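Automação e Manipulação Robótica
Apontamentos da aula 6: avaliação de um kit de garra para montagem de computadores
Docente: Kamrul Barua
22 de março de 2021

1. Objeto da aula

O kit em análise é o Vollico, vendido pela Distum. Inclui garra de dois dedos, câmara de punho, placa de controlo e uma licença de software para uma estação. O fabricante apresenta-o como solução para montagem e reparação de computadores em pequenas séries. A aula trata apenas da colocação do processador no socket, por ser a operação com menor tolerância ao erro.

Leitura prévia: ficha técnica do kit e capítulo 4 da sebenta.

2. Preparação do posto

O chassis fica aberto e apoiado na horizontal, com os cabos afastados da zona de trabalho tanto quanto o comprimento permitir. O dissipador do processador é retirado e pousado fora do chassis. A alavanca do socket tem de estar levantada e a placa de retenção aberta antes de a garra se aproximar. O kit não faz nenhuma destas operações.

3. Preensão e aproximação

O processador é agarrado pelas arestas, com a face metálica para cima. Os dedos não podem tocar nos contactos da face inferior. A força de fecho regula-se no software, numa escala de 10 níveis; nos ensaios usámos o nível 4.

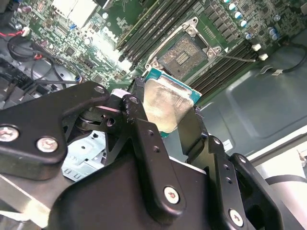

A aproximação divide-se em dois movimentos. No primeiro, o braço leva a peça até uma posição de espera junto ao socket. No segundo, corrige-se a orientação até o processador ficar paralelo à placa-mãe, e só depois se desce. Uma descida com a peça inclinada carrega primeiro um dos lados e pode dobrar os pinos. A correção faz-se com a câmara de punho, que tem uma limitação conhecida: o reflexo na tampa metálica do processador dificulta a deteção das arestas. Convém usar luz difusa e repetir a calibração sempre que se altere a iluminação.

Kobe Van Leeuwen, que preparou o guião de laboratório, recomenda velocidade mínima em todo o segundo movimento. O valor predefinido do software é demasiado alto para esta tarefa.

4. Critérios de avaliação do kit

Preensão: a peça não pode rodar entre os dedos durante o transporte.
Acesso: os dedos têm de passar entre os bancos de memória sem tocar nos slots.
Visão: o canto de referência do processador deve ser identificável antes da descida.
Largada: a abertura dos dedos não deve arrastar a peça.

O segundo critério é o mais exigente em placas de estação de trabalho, com slots de memória dos dois lados do socket. O corpo da garra é volumoso e tapa parte da placa na imagem da câmara. 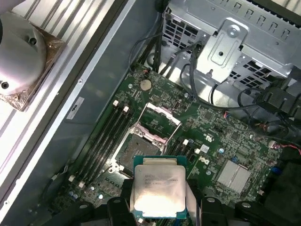

5. Custos e alternativas

A licença anual custa 432 euros por estação e não inclui assistência presencial. A Uddin fornece uma garra comparável sem câmara, que obriga a montar visão externa. O Vavholm traz câmara, mas os dedos são mais largos e ficam excluídos pelo critério de acesso.

6. Trabalho para entregar

Relatório em grupo, com o máximo de 4 páginas. Deve conter a sequência de movimentos proposta, a escolha justificada da força de fecho e uma apreciação do kit segundo os critérios da secção 4. Os ficheiros de configuração seguem em anexo.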